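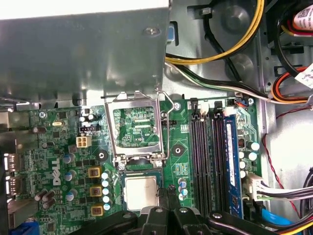

Open desktop case with a green Dell motherboard and an empty CPU socket

Can a club nominate two people for the same student leadership award?

Hi everyone, I'm the new secretary of our campus computer repair club and this is my first time handling nominations, so please bear with me. The Kabbaj Award for Student Service is open again and our members are split between our outgoing president and the woman who ran our walk-in nights all year (she is wonderful, people come back just to chat with her!). The form has one line for the nominee's name. Can we send in two forms, or does that knock both of them out? I also can't tell if the 240 word limit is for the whole form or for each box. The deadline is 5th June and I'd love to have it done before finals swallow me up.
Posted by Hanane Gaber

Brândușa Rusu
Welcome, Hanane, and congratulations on the new job! I helped with nominations for my residence hall for a couple of years and this came up every single spring. When we did it, a registered organization could put forward two people, but each needed a separate form and a separate letter of support, and the letters had to come from different people. We once had our advisor write both and the office sent one back, very kindly, with a note asking for another signer. We found one by dinner, so it was no great tragedy.
The word limit was for each box. Please don't feel you have to fill them all, though. My best letter was short and mostly told one story about a student who sat up with a homesick freshman over a terrible pot of soup, and she won. If your walk-in lady has a story like that, lead with it and let the list of titles come after.
One more thing while I think of it: check that both of them are enrolled for the fall if the award comes with the stipend. Ours did, and a graduating senior could only take the plaque. Your outgoing president may be in that boat.

Mohcine Ait Ali
pretty sure its one per club. we only ever sent one

Lahcen Cherkaoui
I think Mohcine may be remembering the old rules, from when there were 8 awards and every club got a single nomination. Brândușa's version matches what I was told when I turned ours in last July, back when the deadline was later. I'd still send a quick email to the student activities office, as they answered me the same afternoon and were lovely about it. Save your answers in a separate file too, Hanane! The form logged me out halfway through and I had to write the whole leadership section over again, with a good deal of grumbling and a second cup of coffee.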